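Chapter 11
Getting Goods to the Shop Door

In Chapter 10 we followed a load of tinned fruit from the cannery at Podero to the regional warehouse. The long part of the journey was then over, and it had cost less than many students expect. This chapter deals with the short part that remains: the trip from the warehouse to the shops. It is usually the dearest stretch of road per kilometre, and the one where most of the delays occur.

11.1 Why short trips cost so much

A lorry on a motorway earns its keep by moving. A van in a town spends much of the day standing still. It waits at junctions, it waits for a space at the kerb, and it waits again while someone in the shop checks the delivery against the order. The driver is paid for all of this time, and the van cannot be used for anything else.

Consider Sorkbridge, a market town with one ring road and a narrow centre. A van leaves the depot with 20 drops to make. If each stop takes 11 minutes, the stops alone use up 220 minutes, or 3 hours and 40 minutes, before any driving is counted. Adding one more minute to each stop adds another 20 minutes to the round. A faster van would do nothing to win that time back.

We call the time spent at a stop the dwell time. It includes parking, unloading, carrying and paperwork. Dwell time is easy to overlook when a round is planned on a map, where a stop is only a dot.

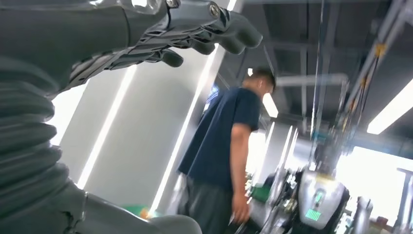 Dwell time also varies from one stop to the next. A supermarket with its own loading bay may take in a large order quickly, while a corner shop with steps at the door can hold up a driver who has only a few boxes to hand over. For this reason planners do not treat all drops alike. They keep a record of past times for each address and use those figures when they set the order of the round.

11.2 Full vans and part-full vans

The second cost is empty space. A van that sets out full is part-empty after the first few drops and carries nothing on the way home. Little can be done about this on a single round. Across a whole town, however, the waste may be large. In Wolmont, before deliveries were pooled, several suppliers sent their own vans to the same street on the same morning, each carrying a small load.

Pooling means that suppliers bring their goods to a shared depot, where they are sorted by street and sent out together. Kocsis, a wholesaler in the town, joined the Wolmont depot in November and closed its own delivery yard. Its goods now travel with those of other firms — sometimes in the same cage — and the shops receive one visit where they used to receive 3.

Pooling has its own costs. Goods are handled one extra time, and someone must pay for the shared building. Section 11.4 sets out a method for deciding when the saving on the road is greater than the added cost at the depot.

Key terms in this chapter: drop, round, dwell time, load factor, pooling, return load.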